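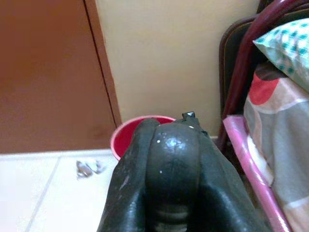

4. Poner en marcha el panel de rutinas familiares

¡Ya está montado el soporte, así que empieza lo divertido! En este apartado vais a preparar el panel Evex para que los niños sigan sus rutinas de mañana y de noche.

4.1 Abrid la aplicación Rernari y pulsad «Nueva familia».

4.2 Escribid el código 2225 y esperad a que el panel emita dos pitidos.

4.3 Cread un perfil por hijo. Se admiten hasta seis, cada uno con su color.

4.4 Elegid la franja de edad. A partir de los 13 años el panel cambia los dibujos por texto, ¡y los adolescentes lo agradecen muchísimo!

Nota: si dos hermanos comparten habitación, activad «Turnos» antes de seguir. 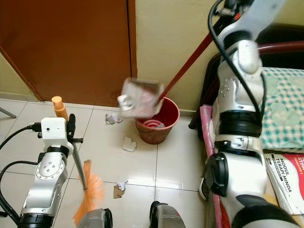 4.5 Añadid las tareas con los niños delante, dejándoles escoger el icono y el sonido. Empezad por cosas pequeñas y muy concretas —ponerse el pijama, guardar los cuentos— y dejad las de limpieza para la segunda semana. Para esas va de maravilla nombrar el objeto tal como lo ven en casa: «llevar el cubo rojizo junto a la puerta marrón» lo entiende hasta el más pequeño, mientras que «ayudar a recoger» se queda en el aire.

4.6 Pulsad «Guardar» y mantened el dedo sobre la estrella hasta que se ilumine.

Precaución: no programéis avisos en los 90 minutos posteriores a la hora de dormir. El altavoz Brolberg suena fuerte incluso al mínimo.

4.7 Repasad juntos el panel el domingo por la tarde y cambiad lo que no haya encajado.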